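Desk basketball: a small league for the long table
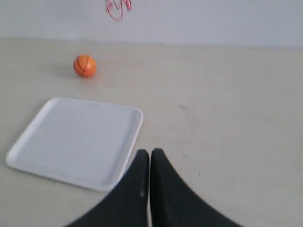

What you need

One mini basketball, one shallow square tray and a bit of table with a wall behind it. We use a plain white tray with rounded corners and a raised rim, and a small orange ball with black seam lines. Any tray of that sort will do, provided it has a rim. A flat board does not work as the ball simply rolls across it and on to the floor.

The Gratwood office has been playing since the winter, and Floor Michiels brought the game over to us at Khoo when she changed desks in March. There are now 16 people signed up between the two offices. The rules below are the ones agreed at the last meet-up. Please use these and not the older sheet that is still pinned up by the kettle at Gratwood.

How to play

The tray goes flat on the table. The player stands at the near end, behind the strip of masking tape, and throws underarm. Each turn is five throws.

A ball that stays in the tray scores two points. A ball that bounces once on the table first and then stays in scores three. A ball that goes in and hops out again scores nothing, even if it was in there for a while. We had a long discussion on this and it is settled.

Hitting the wall is allowed. Fikri Siregar plays nearly all of his throws off the wall and is currently top of the table, so it is worth practising. If the ball knocks the tray out of position, put the tray back before the next throw.

If the ball leaves the table, the throw is over. Please pick it up straight away. Mehwish Soomro trod on one last month and would like this rule taken seriously.

Scores

Write your total on the sheet at the end of your turn, with your initials. Juwita Krishnan adds them up at the end of each month. The combined total for both offices stands at 1,011 points, and we would like to reach 4,000 before the Christmas break. Turns played alone do not count. Someone else has to be there to watch, but they can be from any team.

Looking after the kit

The ball and tray live on the second shelf of the stationery cupboard. Wipe the tray with a damp cloth if it gets dusty, as the ball picks up whatever is in it. Do not use the tray for biscuits, post or plants. If the ball goes missing, tell Danang Pelupessy, who keeps a spare in his drawer.

Please keep games to lunchtime and after five o'clock. The Brindora team sit on the other side of the partition and are often on calls in the afternoon.

Next meet-up

The two offices play each other on 3/6/19 at Khoo, at the long table, starting at half past twelve. Teams of four. Names to Floor by the end of the week before. Bring your own lunch. Squash and crisps will be put out on the side counter, away from the throwing end.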